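Moving bins at Brillard – what automation changes for the packers
by Yi-chun Cheung and Orhun Yüksel
8/22/18

Why we picked this
Brillard packs small parts for Vekgate. The packing hall used to be all hand work, now one line is partly automated and a second is planned for September. We wanted to know what the packers think, not only the managers.

What we did
Talked to 5 packers and the shift lead. Sat in for two shifts. Went through the output sheets – 902 bins a shift on the manual line, 1553 on the automated one. Not a totally fair comparison, the automated line only gets the easy parts.

What people told us
Less lifting, everybody said that. Backs and wrists better. But breaks are harder to take when you want, the line sets the pace. Two packers miss talking to the person across from them. One now does mostly error clearing and likes it, says its more like a real trade. Pay has not changed for anyone, which came up alot.

The new job
Some packers now spend part of the shift showing the bin task by hand, with a gripper in each hand and the cables trailing off the table. Tiring at first, they said – you have to unlearn using your fingers. 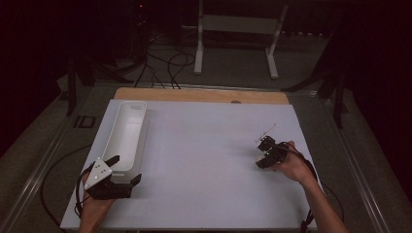 What we would still ask
Who gets trained for the new job and who doesnt? The shift lead had no list. Also nothing yet on what happens to the night shift.

Contact: Zellia student projects office – Back to top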